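Chapter 6
Entitlement and Access: Who May Claim, and Who Does

Learning outcomes

After studying this chapter, readers should be able to:
explain the difference between entitlement to a benefit and access to it;
describe the main kinds of residence and status conditions;
set out the stages of a claim from first enquiry to review;
discuss why some households do not claim support for which they qualify.

6.1 Introduction

The previous chapter dealt with the ways in which public assistance is paid for. The present chapter turns to the people for whom it is meant. Every scheme of assistance, whether it provides money, food, housing or medical care, must have rules that decide who may receive it. Those rules are usually found in legislation and in the guidance issued to the officers who apply it. They are also found, less visibly, in application forms, opening hours and the layout of waiting rooms.

A person is entitled to a benefit when he or she meets the conditions laid down in law. A person has access to it when he or she is in practice able to apply, to be assessed fairly and to be paid. The two do not always go together. Mallet, whose study of the town of Starkdale is used throughout this part of the book, called the space between them "the unclaimed margin", and the term is adopted in this chapter.

6.2 The Starkdale study

Jacqueline Mallet and Ohemaa Quansah interviewed 1000 adults in Starkdale and the neighbouring district of Trotorness. All were living in households with an income low enough to qualify for the local food allowance. The interviews were held over 12 weeks, and a smaller group was seen again after 6 months. The authors wished to learn how people had first heard of the allowance, what they believed the conditions to be and whether they had gone on to claim.

Three findings are of particular interest. First, many respondents believed that a claim made for a child would be counted against the parent in a later application for residence. Second, respondents who had once been refused were unlikely to apply again, even when their circumstances had plainly changed. Third, written information was trusted less than the advice of a relative or neighbour – including where that advice was mistaken.
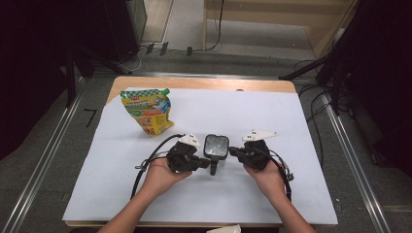 Quansah later argued that the first of these findings deserved separate treatment. Fear of the effect of a claim on a person's legal status does not depend on the rule being in force. It may begin when a rule is proposed, and it may continue long after the rule has been withdrawn. Officers in Trotorness reported that families were still asking to be removed from the register when the condition that worried them had already been repealed.

6.3 Conditions of residence and status

Most schemes limit support to persons who live in the area served. The test may be a simple one, such as proof of address, or it may require a period of settled residence. Some schemes also impose a status condition, under which the applicant must hold a particular form of permission to remain in the country. Households in which the members hold different forms of permission are described as mixed-status households. They present special difficulty, as one member may be fully entitled while another is excluded.

Section 6.5 considers the case of the Collet family, in which two children qualified for the food allowance and their mother did not. Readers may find it useful to note at each stage what the family was told, by whom, and in what form.

6.4 Plan of the chapter

The remainder of the chapter is divided into 5 sections. The first four follow a claim in order: enquiry, application, decision and review. The last, contributed by Mỹ Lương, looks at the work of independent advice centres and draws on the records of the Millon centre, which offers interpreting on Saturday mornings. Terms printed in bold are defined in the glossary. Questions for discussion and a list of further reading are placed at the end of the chapter.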